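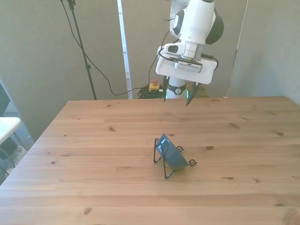 Should a small bowl stand upright or lean on its side in a wire display stand?

For showing on a table I prefer it on the side, so the outside of the bowl and the glaze can be seen from across the room. Upright is better only when you want to put something inside.

I write this because of the message on Wednesday, which I copy under my answer:

> Hello list, I have a table at the Imarbridge craft market in March
> and 15 small bowls to show. Last time they stood flat in two rows and
> people walked past. Are the wire easels worth the money, or do they
> fall over? The tables there are pine and not very even.
> Gotevska Pottery

We used wire easels for two seasons at our stall. My experience is this:

The easel made for plates is often too shallow for a bowl. The bowl rolls forward when somebody touches the table. Please look for one with the curled ends in front, and try it with your heaviest bowl before you buy more. I bought 8 at once and this was a mistake — three of them I could not use.

On an uneven table I turn the stand until all feet touch the wood. A small dot of museum wax under each foot helps too, but test it first on the underside, as on untreated pine it can leave a mark.

For dark glazes I would choose black wire on light wood. Do not cover the table with a cloth, the feet sink into it and the bowl leans more than you wish.

Maybe 15 easels is too much for one table. I would put four or five bowls up and leave the others flat behind them.

If somebody knows where to find a deeper model, please write to the list. The Wudura shop does not have them anymore.

Greetings from the Wudura side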